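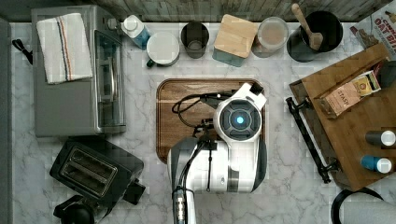
*3 min read*

**Checking planter seed depth before the first full day**

The soil at four inches held above 50 degrees for three mornings running at the Inness farm, and several members have asked whether to start corn. Soil temperature is only part of the answer. Most of the uneven stands we walked last year traced back to depth, and depth is set by the machine.

Begin on a level, hard surface with the planter lowered and the tractor hitched as it will run in the field. Put a level on the main frame tube. If the front is low, the row units tip forward, the closing wheels lose contact and the opener discs cut deeper than the handle setting suggests. Correct this at the hitch. Do not try to make it up with the depth handles.

Next, check the opener discs. Measure the diameter across two points and compare it with the wear limit in your manual. Worn discs leave a trench shaped like a W, and seed comes to rest on either side of the ridge. Two business cards slid in from front and back should stop with a small gap of contact between them. If they pass straight through, shim the discs or replace them.

Gauge wheels should brush the discs and still turn by hand. A wheel that stands off lets loose soil fall into the trench ahead of the seed.

Down pressure is harder to set in the yard. Caoimhe Egan kept records in January and again this month for the units rebuilt at Breathnach, and her advice is to start low and raise the spring or air setting one step at a time. Too much pressure packs the side walls, and roots follow the slot for weeks. Too little and the gauge wheels bounce, which shows up as shallow seed on the headlands and across old wheel tracks.

For the field check, plant 35 feet at normal working speed, stop, and dig in every row. Use a narrow trowel and work in from the side of the trench. Measure from the seed to the soil surface after the closing wheels have passed. At 30-inch spacing, 1/1,000 of an acre is 17 feet 5 inches of row, so the same strip serves for a population count later on. Repeat the dig when you change fields or when the ground dries out by afternoon.

Two inches is a sound target for corn on the silt loams along Trurken Road. Go to two and a quarter if the top inch is dry. We do not advise planting shallower than one and three quarters in any condition, as the crown roots set poorly.

Bartosz Kurek has a set of disc gauges and a down pressure scale that members can borrow. Sign them out at the Galtero shop and return them the next working day. Planter plates and seed tubes are not part of the loan kit.

Next issue: starter fertilizer placement, and Tadhg Hennessy on residue managers in corn after corn.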